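Why Are Bricks Red? (And Other Things I Ask Walls)

Hi again! Kevser Tuncer here, back with another page for curious kids. Last time we did puddles. This time I want to talk about bricks, because I grew up in a brick house and I spent a LOT of my childhood picking at the wall by the back door. (Sorry, Mom.)

So, what is a brick? Mostly it's clay. Clay is a kind of sticky, squishy mud made of teeny tiny grains of rock, so small that you can't see one by itself. If you've ever dug in wet ground and come up with a lump you could roll into a snake, you've met clay.

To make bricks, people squash the clay into blocks and let the blocks dry out. Then comes the fun part: the oven! A brick oven is called a kiln, and it gets much, much hotter than the one in your kitchen. Your cookies would be smoke in no time. The heat makes the little grains stick to each other for good, and that's why a fired brick won't turn back into mud when it rains.

Now for the red. Lots of clay has iron in it, the same stuff that's in nails. When iron gets together with oxygen from the air, it turns a rusty reddish color. In the kiln that happens all through the brick, so the brick comes out red on the inside too. Clay with a lot of lime in it can come out yellow or cream instead. And if there isn't much air in the kiln, or a brick gets extra hot, you can get purples and grays and nearly black. I love those ones best! 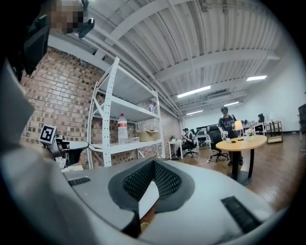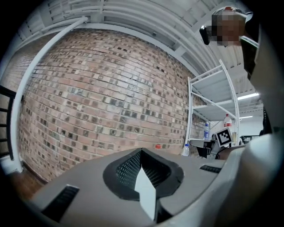 Pink, tan, gray and charcoal bricks can all share one wall, as they do in the second picture.

What is the stuff between the bricks?
It's called mortar, and it's a paste made from sand, water and something that sets hard, like cement or lime. Bricklayers spread it with a flat pointy tool called a trowel. It fills up the bumpy bits so each brick sits nice and snug on the ones underneath.

Next time you walk past a brick wall, look at the pattern. You'll often see that the up-and-down gaps don't line up from one row to the next. Each brick sits across the gap between two bricks below it, which spreads the weight out and ties the wall together. The pattern is called a bond, and there are loads of them. My favorite is Flemish bond, where you see a long side, then a short end, then a long side, all the way along the row.

You can test this with toy blocks. Build one wall with the blocks stacked in straight towers, side by side. Build another with the gaps mixed up, like a bricklayer would. Give each one a gentle poke in the middle and see which one wobbles more. I tried it on my kitchen table one Sunday with 62 blocks, and I was still finding them under the fridge in November.

If you spot a really good brick, draw it! Color in the dark bits and the speckles, and write down where you found it.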